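Curkley Compartment Box, smoke grey

Item no. 1149

A small lidded box for sewing bits, beads, screws, fishing tackle or anything else that gets lost in a drawer. The inside is split into eight compartments, in two rows of four. The lid is hinged at the back and opens out flat, so it stays out of the way while you sort.

The walls and lid are see-through grey plastic. You can tell what is in each compartment with the lid shut, though very pale beads are easier to find with it open. The dividers are fixed and cannot be taken out. If you need longer spaces for pens or needles, look at the Gultard tray instead.

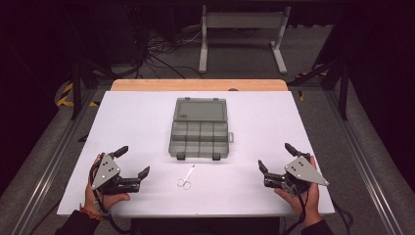
Two clips along the front hold the lid down. Press both until they click before you carry the box anywhere. Small scissors should be kept beside the box or in a pouch – the compartments are too short for most pairs.

Wash by hand in warm water with a little washing-up liquid and leave open to dry. Not suitable for the dishwasher. Keep away from nail varnish remover and strong glue, which will cloud the plastic.

Weight when empty: 200 g
Colour: smoke grey
Also sold in: clear (Oltex range)
Pack size: single box

Spare clips are sold in pairs for 90p. Please give the item number when ordering, as clips from the older Bakalis boxes are a different width and will not fit.

Questions about this item go to Tín Nông on the orders desk. Boxes ordered before noon leave us the same day, except in August when the warehouse closes early.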